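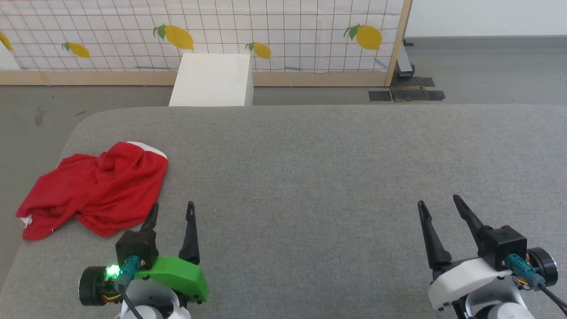
铺了布面的台子怎么用来叠衣服，红色的毛巾和小件怎么洗怎么收

叠衣服的台面光滑不光滑，差别很大。玻璃和烤漆桌面上叠毛巾，一推就跑，叠到第二折时第一折已经松开。铺一层毛毡或者粗一点的织物，布和布之间有摩擦，衣物放下去就停在那里，单手也能把边压住。家里有旧桌子的，不用换，包一层面料就行。

选料

灰色最省事。白色容易显脏，黑色和藏青色沾上浅色毛絮以后很难看，浅灰和中灰两头都能遮一点。毛毡要选压得密实的，用指甲在背面刮几下，起毛明显的不要买。织物面料挑织得细密的，表面有一点颗粒感没有关系，太粗的会勾住毛巾的线圈。

厚度方面，毛毡用5毫米以内的就够了。再厚一些手感好，但是桌角不好包，转弯的地方会堆出一个包，叠衬衫时袖子正好顶在上面。

买料之前先量桌面，长宽各加上四边下翻的量。我家的台子进深63厘米，毛毡按幅宽裁下来正好一块，中间没有接缝。有接缝的台面叠薄衣服会留印子，能避开就避开。

包桌面

先把旧桌面擦干净，有油的地方用洗洁精水擦两遍，再用清水擦一遍，晾到完全干。木头桌面如果有翘起的毛刺，用细砂纸顺着木纹打掉。

把料铺在地上，背面朝上，桌面倒扣上去。先固定长边的中点，再固定对面的中点，然后是两条短边的中点，最后从中间往四角走。每钉一处都把料拉平，力气要匀，不用拉得很紧。毛毡拉得太紧，过一阵子会在钉子处出现一条条放射状的印。

方角可以像包礼物一样折进去。圆角要麻烦一点：把料往下拉，在背面剪出几个小三角形的缺口，一片压一片地固定，正面就不会起褶。剪口不要剪到桌边，留出一指宽。角做成圆的比较好用，人在台子边上来回走，衣服也不容易挂住。

固定可以用钉枪，也可以用双面胶。租房子的人用双面胶比较合适，搬走时能撕下来。胶要贴在桌子底面，不要满贴在桌面上，满贴以后再想换料，要铲半天。

还有一种办法是做成套子，四边缝一圈松紧带，直接套上去。这种可以拆下来洗，缺点是用久了会往一边跑，要隔些日子拉正一次。Decha Bunnag家里用的就是套子，他在底下垫了一块防滑网，跑得慢了很多。

平时怎么清理

布面台子最大的问题是沾毛。新毛巾头几次洗完，掉下来的绒全在台面上，下一件衣服放上去就带走一层。

每次叠完，用粘毛滚筒朝一个方向滚一遍。没有滚筒，戴一只微湿的橡胶手套，从里往外抹，毛会卷成条，捡掉就好。吸尘器也能用，换扁嘴或者软刷头，不要用带滚刷的那种吸头，会把毡面刷起毛。

洒了水，拿干布按上去吸，不要来回擦。毛毡湿的时候一擦就起球。洒的是茶或者咖啡，先吸干，再用冷水浸湿的白布一点一点按，按完换一块干布再吸。白布要真的是白的，有颜色的抹布有可能把自己的颜色留在台面上。

蜡滴在上面，等它凉透变硬，用勺子背把大块的刮掉，剩下的盖一张吸油纸，用熨斗低温走一下，蜡会吸到纸上。熨斗不要直接碰毛毡，化纤的毛毡遇热会发亮、变硬，那一块就回不来了。

起球了用剃毛器，轻轻贴着走。刀网压得太重容易剃出洞来。

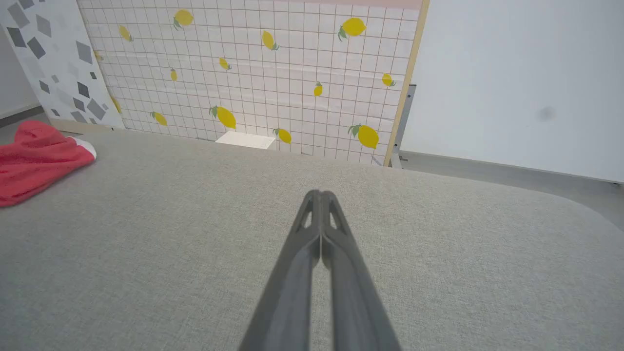 红色的东西最好单独说一下，它跟浅色台面放在一起，出问题的时候比别的颜色多。

新买的红毛巾、红T恤、红短裤，头三次都单独洗。用冷水，洗衣液少放一点。泡不要超过一刻钟，泡久了浮色全出来，又吸回到白边上。很多红色衣物带白色的滚边或者白里子，染花的往往就是这些地方，面上反而看不出来。

想知道一件东西掉不掉色，找一块白棉布蘸湿，在里侧的缝头上按一会儿，看布上有没有粉红色。干布也要试一次，来回蹭几下。有的料子湿的时候不掉，干蹭反而掉，这样的衣服不要跟浅色的叠在一起压着放。

加盐、加白醋固色，老办法里都有写。我自己试过，对现在买的成衣看不出多大用处，该掉的还是掉。与其花这个工夫，不如洗完马上拿出来。湿的红衣服团在洗衣机里过一夜，白边多半会染上一点粉。同样的道理，湿的红毛巾不要堆在灰色或者白色的布面上，哪怕只放一顿饭的时间。台面染上去以后没有办法放进洗衣机，只能局部处理，处理完还经常留一圈水印。

已经染到白边上的，趁没干，马上用冷水加洗衣液再洗一遍，洗的时候放一张吸色片。干了以后才发现的，用彩漂粉（氧系的），按包装上的用量化开，水温照洗标上允许的最高温来，先在里侧试一小块。不要用含氯的漂白水，红的部分会变成橙黄色，白边也不见得能干净。洗完先看一眼再晾，没有去掉的就再来一遍，进了烘干机就更难去。

晾的时候把白边朝上或者朝外，水往下走，颜色也跟着水往下走。毛巾对折搭在杆上，白边不要被红的那一面盖住。红色怕晒，翻过来晾，放在通风的阴处。

毛圈毛巾的洗法

毛巾不要放柔顺剂。放了以后摸着滑，吸水差，擦碗擦手都要多擦几下。觉得硬，晾之前抓住两个角抖十来下，把毛圈抖立起来，干了就软。

勾出来的线圈用剪刀贴着底剪掉，不要拉。毛圈是一根线绕出来的，一拉会抽掉一整排。

有霉味的毛巾，用热水加小苏打泡一会儿再洗，洗完一定要干透。红色的先做前面说的白布测试，掉色厉害的就不要用热水了，换成冷水多洗一遍，拿到通风的地方晾。

叠毛巾

毛巾从筐里拿出来是一团，先不要急着折。抓住相邻的两个角提起来抖一下，放在台面上，正面朝下，用手掌从中间往两头推平。布面台子会把底下那层带住，推的时候手要轻，从中间开始，推到边上正好平。

长边对折，再对折，最后三折。三折的好处是所有的毛边都收在里面，从柜子外头看过去只有一道圆边。柜子浅就改成先三折再对折，厚度会高一些，进深短。以自家柜子的隔板为准，先折一条放进去试，合适了，后面都照这样来。

厨房用的小方巾，对角折容易散，还是折成方的好。抽屉里竖着放，拿一条不会带出另一条。

叠小短裤和带松紧的小件

腰上有松紧的东西，叠不平是正常的，橡筋把布收在一起，硬要拉平，一松手又缩回去。先把两条裤腿左右对折重叠，裆部那个尖角往里收，成一个长方形，再从裤脚往腰这边卷或者折。腰放在最后，让它在外面，松紧部分自己会把卷好的东西压住一点。

有里子的，先把手伸进去把里子理顺。里子拧着就折，外面怎么弄都有一个鼓包。裤腿边上如果有滚边，翻出来的那一段用手指捋回去再放平。

小孩的衣服洗完经常一半翻着，一半没翻。都翻到正面再上台子，边翻边叠太慢。

T恤和带领子的

正面朝下铺平，两边向中间折，袖子再往回折，下摆向上折两次。想竖着放，最后折得窄一点，能自己站住就算好了。布面的摩擦会让下面那层走不动，折好要翻面时，用两只手从底下托起来翻，不要拖。在毡面上拖着翻，下摆会歪。

衬衫扣上第一颗和中间一颗，其他的不扣。领子不要压，叠好以后领对领、尾对尾错开放。

台子放在哪里

离晾衣服的地方近最好，收下来走几步就能放下。不要靠着暖气，毛毡一直受热会变脆。也不要让太阳直晒到一半台面，过一个夏天会出现一道明显的分界，晒到的那边发白。要是只有窗边有位置，盖一块旧床单，用的时候掀掉。

靠墙放的，墙和台面之间可以立一块挡板，免得袜子掉到后面去。挡板上贴印花的防水贴纸，方格瓷砖加水果的图案很常见，脏了一擦就干净。贴纸要从一头慢慢往另一头赶，气泡用针在边上扎一下再压平。挡板下边沿跟台面贴紧，中间有缝的话，小东西照样会滑进去。

高度到手肘往下一掌左右，站着叠不用弯腰。台子矮了，在桌脚下面垫脚垫，四个一样高，垫完推一推看晃不晃。坐着叠的，桌面比大腿高出一拳就够。

台面上尽量少放东西。剪刀、线轴、没有配上对的袜子，另外找一个盒子装，放在手够得着的地方。台面一有杂物，叠好的衣服就会往旁边摞，摞高了倒下来，又要重叠。
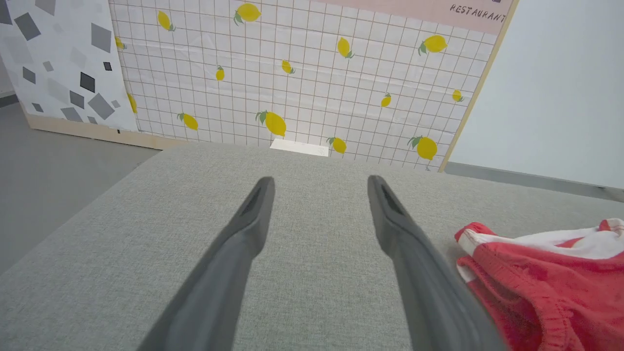
台面上沾了一块红印，还能弄掉吗？

先看是浮色还是已经吃进去的。拿干的白布按一按，白布上有红，说明还在表面，用粘毛滚筒和干布反复按，大部分能带走。按不下来的，用冷水调一点洗衣液，只取泡沫，用白布蘸着从印子外圈往中间点，点几下就换布的干净处。最后用清水布按两遍，再用干毛巾压上重物吸一夜。毛毡按这个办法做两次还不淡，就不要继续了，再弄会起毛。可以把那一块转到靠墙的一边，或者干脆换料。

换料的时间和花费

毡面用得勤的，中间那块会先薄下去，摸着发硬、发亮，毛巾放上去开始打滑，就是该换了。不一定整张换，把桌面掉个头，先用另一边也可以。拆的时候用平口螺丝刀把钉子一颗一颗撬起来，不要连料一起扯，底下的木板会跟着掉皮。

旧料不要扔。剪成小块垫椅脚，剪成条塞在抽屉滑轨旁边，开关的声音会小很多。大一点的留着垫在锅和锅之间，锅底朝上的那面不会刮花。

松紧带的套子洗的时候翻过来，放网袋，冷水，低速脱水，平铺晾干。挂着晾会拉长，再套上去就松了。干了以后趁手感还软套回桌上，四个角先到位，再理四边。

剩下几件零碎的事。

叠衣服前洗手擦干，护手霜等叠完再涂，浅色毛巾上的油印很多是这么来的。

指甲有毛刺先剪掉，针织的东西一勾就是一个洞。

没有干透的衣服不要叠。手摸着凉的，多半里面还潮，最容易漏掉的地方是腰头、口袋底和袖口的罗纹。先搭在椅背上，明天再说。

红的跟红的一摞，白的跟白的一摞，中间隔一层别的颜色也行。柜子里潮，颜色在柜子里也会过。雨季长的地方，隔板上铺一张白纸，隔一段时间看看纸上有没有颜色，有的话把压在上面的那件找出来，重新单独洗一次。

樟脑丸不要直接放在有弹性的衣物上，松紧带碰久了会发黏。用纸包起来，搁在柜角。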